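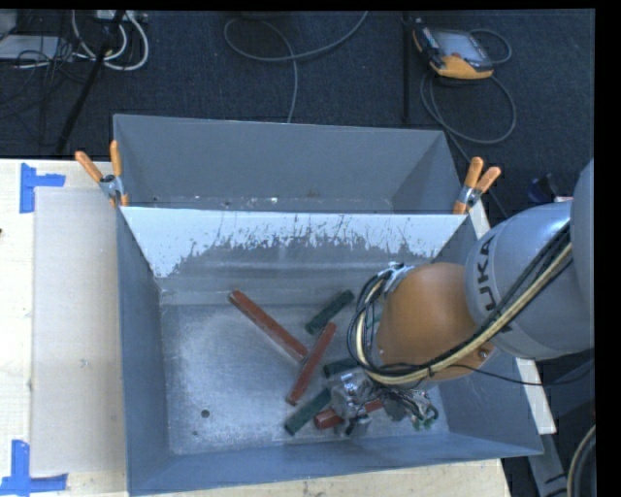
Leidy Ccori wants to know why the picking cell at Peltcombe needs a second round of money when the arm was paid for last year. She asked it at the budget meeting, in front of everyone, and it deserves a better reply than the one I gave, which was to look at my shoes.

An arm is the part that gets a line of its own. It comes with a purchase order, a delivery slot and a lot of people in the car park. Everything that has to be bolted, clamped, plugged or taped near it comes out of a heading called Sundries, and ours was set at 100 pounds by someone who has left for Prondville and doesn't answer email.

So the request for the coming year is mostly dull. The metal bins are worn, with the coating between the two scratched down to grey in places, and they are held at the rim by spring clamps with orange handles. I am fond of the clamps. I would still like a proper fixture, and Wilmer Betancur has a price of 691 pounds for one, fitted. Fresh red and green blocks are on the list too, the present ones being well scuffed, along with a decent run of cable trunking. Anyone who has stepped over the grey loops on the carpet to reach the controller will not need the case made twice. A wall bracket for the controller would be nice – I have put it down as safety, where things get approved.

Katherine Escobar has asked for a spare gripper as well. The lead time is 14 weeks, so if we order after one breaks we will own a very handsome piece of KUKA sculpture until the spring. I have moved it to the top of the list and the swivel chairs to the bottom. Apologies to the swivel chairs.

What we are not asking for is a second arm. Sundamberg have two and share one set of bins between them, and I am told the rota is quite something.

The full list is 15 lines long and sits with Nelly Yupanqui. Comments to her before the December round closes, please, and quotes in writing this time.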